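J'ai écouté le discours en entier, deux fois même, la première en épluchant des pommes de terre et la seconde avec un carnet sur les genoux, parce que je sentais bien que j'avais raté des choses. Et je voudrais tellement être convaincue ! On nous annonce que le pays va envoyer des observateurs à la frontière de Stokau, que le mandat sera clair, que la durée sera limitée. Je suis plutôt pour, je le dis tout de suite, pour qu'on ne me range pas trop vite dans un camp ou dans l'autre.

Seulement voilà, le mandat, je l'ai cherché. Le texte mis en ligne vendredi 14 décembre fait 82 pages, et la mission proprement dite en occupe 11. Tout le reste, ce sont des annexes, des rappels de traités, des renvois d'un article à un autre (j'ai fini par mettre des petits papiers de couleur partout, mon exemplaire ressemble à un hérisson). On y lit que le contingent comptera jusqu'à 1 091 personnes, civils et militaires confondus, mais je n'ai trouvé nulle part qui décidera de leur retour. Le Parlement ? Le gouvernement seul ? Le cessez-le-feu lui-même, s'il tient ?

Je repense à la mission de Skundwood, que beaucoup d'entre vous ont sans doute oubliée. Elle devait durer une saison. On l'a prolongée une première fois, puis une autre, toujours pour d'excellentes raisons, et les débats se tenaient de plus en plus tard le soir devant des bancs de moins en moins garnis. Les gens partis là-bas ont fait du bon travail, j'en suis persuadée. Mais on leur devait une vraie discussion, avec un vote, et ils ne l'ont pas eue.

Alors ce que j'aimerais pour Stokau est assez modeste — une date de réexamen écrite noir sur blanc, et un vote à chaque prolongation. Je l'ai écrit à mon député, une lettre un peu trop longue (vous me connaissez), et j'attends sa réponse. Si vous avez lu les annexes et que la clause m'a échappé, écrivez-moi, je corrigerai bien volontiers.

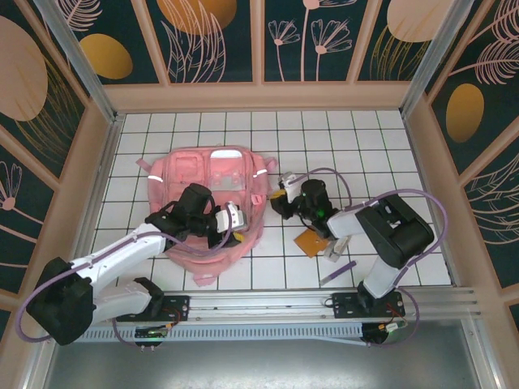
Wenero : Regardez l'annexe sur le financement, il y a un réexamen prévu au bout de 20 mois. Par contre il est fait par le ministère, sans vote, donc je crois que votre lettre garde tout son sens.

Contact | Tous droits réservés | Haut de page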